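Umon Padded Bench Mat, Large: Four Weeks of Dropping Things on It

Posted 16 October 2023

I restore sewing machines at my dining table, a hobby that consists mainly of kneeling on the floor with a flashlight. A small screw leaves a Formica surface at remarkable speed and heads straight for the heating vent. Over the years that vent has eaten enough hardware to build a machine of its own, and I suspect it has started.

So in September I bought the large Umon mat. It's a padded rectangle with a woven top, sold to people who fix clocks, cameras and anything else with a spring in it. Umon makes it in green, tan and a color the website calls Harbor. I paid 638 pesos for shipping alone, so I was ready to dislike it.

I don't, much. Small parts land and stay put. The padding is firm enough that a 600-gram machine head cover doesn't sink in and tip over, and it's soft enough to spare the paint. I had a Kanaujia treadle head on it for two weekends and the decals came off no worse than they went on, meaning terrible, but the same terrible.
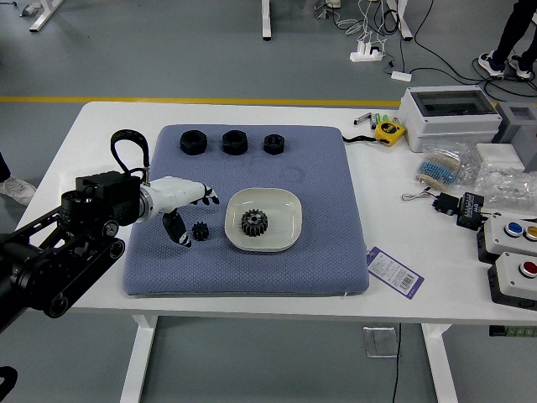
Gear in the dish, nuts along the top of the mat.

The texture is the part I keep arguing with. It grips nicely, but it also holds lint, and a sewing machine is a lint storage device with a needle attached. A quick pass with a vacuum brush gets most of it. Oil is worse. Umon says "wipes clean," and I'd like to meet whoever did the wiping. I have one dark spot shaped like Portugal that dish soap has made into a slightly larger Portugal.

The edges are stitched, and one corner has begun to curl. Vitória Carvalho, who got me into this mess with a free machine and no manual, has the Flidis silicone mat instead. Hers cleans up in seconds and has little molded pockets for screws. It also smells like a new shower curtain, and round things roll right across it. She calls this a fair trade. She doesn't have a vent.

I also tried the cheap one from Proteston, which arrived folded in 4 and has stayed folded in 4, spiritually, ever since.

Good: parts stay where you put them, kind to old paint, rolls up for dinner.
Bad: lint, oil, that corner, the shipping.

Would I buy it again? Yes, in a darker color. Sarita Dixit asked in the comments last time whether a folded bath towel would do the same job. For most of it, Sarita, yes, and I wish you'd written sooner.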